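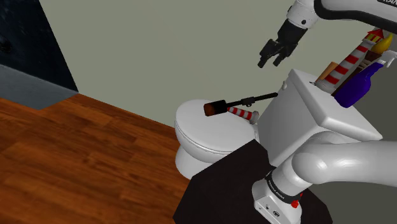

Handing restroom checks over to an arm: shift setup at Geteck

1. Rehearse the clearing task in simulation before the unit goes on the floor. Load the restroom model with items on the toilet lid and the tank. Run 200 trials.

2. Read the log. A item type that fails more than 5 times stays on the manual list - the attendant removes it by hand.

3. Rewrite the shift sheet. Attendants no longer clear lids and tank tops in the 13 restrooms on the route. They restock, handle exceptions and sign off each room.

4. Train each attendant on stop, reset and handover. Allow one shift per person, paid at the normal rate.

5. Set the exception alert to the attendant's handset only. Alerts copied to supervisors led to double visits at the Quezada site.

6. Keep break times as they were. The arm waits in a safe position until the attendant returns.

7. Review the manual list in June with the people who work the route. Remove an item only after they agree - then update the sheet and repeat step 1.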